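I've been asked a few times now why our towel paper has a whole section on failures, and why it comes before the section on what worked. The short answer is that Zodwa Gumede threatened to take her name off otherwise. The longer answer is that she was right, and I think more people in robot learning should do the same.

The job we gave the arm sounds dull. Pick cloths out of a pile, one at a time, and put them in a cardboard box. We call the policy Plorlow (don't ask, it was late). It learns from people showing it the task, and we gathered 723 demonstrations in April.
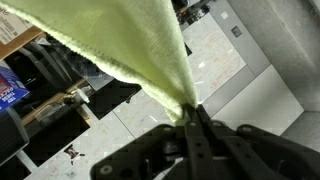
One pinch point, and the rest of the towel goes where it likes.

So what counts as a success? You'd think that would be easy. Cloth in box, done. But our first scoring sheet had a single yes/no column, and it made us look great. A grab that took two cloths and dropped one on the way got a yes. A towel hanging half over the side got a yes if the scorer was in a good mood, and I was often in a good mood. By that sheet we had a robot ready for a laundry!

Then Davoud Azimi rescored everything from the videos with a stricter sheet. Of our test runs, 123 that I'd called good came back with some kind of mark against them. I sulked for a day or so. Then I watched the clips myself and agreed with nearly all of them.
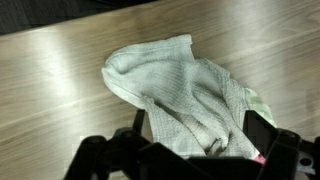
What I learned from those clips is that cloth is mean in a very particular way. With a mug, a bad grasp usually looks bad right away. With cloth, the fingers close on something almost every time, because there's always a fold handy, and the trouble only shows up later when a corner drags or a second layer comes along for the ride. A yes/no score at the end mixes all of that together. You can't tell a policy that picks well and places badly from one that does the opposite, and those two need completely different fixes.

I know the pushback. Reviewers want one number they can compare, and a page of failure types looks like you're confessing to something. One of ours called it "overly candid," which I'm still thinking of putting on a mug. And yes, hand scoring is slow and a bit subjective. Davoud and I disagreed plenty about what a "draped" cloth was, and in the end we wrote the rule down and stuck to it even where it felt silly.

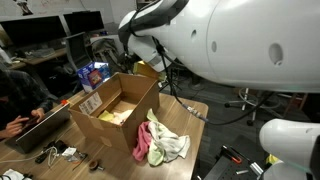
But look at what people do with the single number. They read it, they try the method on their own bench with their own towels, it falls over, and they figure they set it up wrong. I've done that myself and lost weeks to it. If the authors had just told me "it grabs two layers a lot when the pile is flat," I'd have known on the first afternoon that my setup was fine and the method had a limit.

There's a selfish side too. Once we split the failures up, we could see that most of our trouble came at the box, not the pile. The policy was letting go too early, with part of the cloth still outside. We'd been planning to collect a lot more grasping data, and it would have gone into the wrong half of the problem.

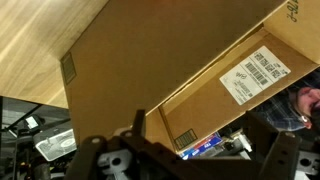
We spent the time on the release instead, showing it box placements from more angles and with the flaps in different positions. It got better. It still does the early drop sometimes, and the paper says so, with the clips linked.

I'm not asking for anything fancy here. Write down how it fails, sort the failures into a few piles, and put them somewhere people will read before they get to the bold numbers in the table. Zodwa wants ours on page one next time. I'm holding out for page 2, and I expect to lose.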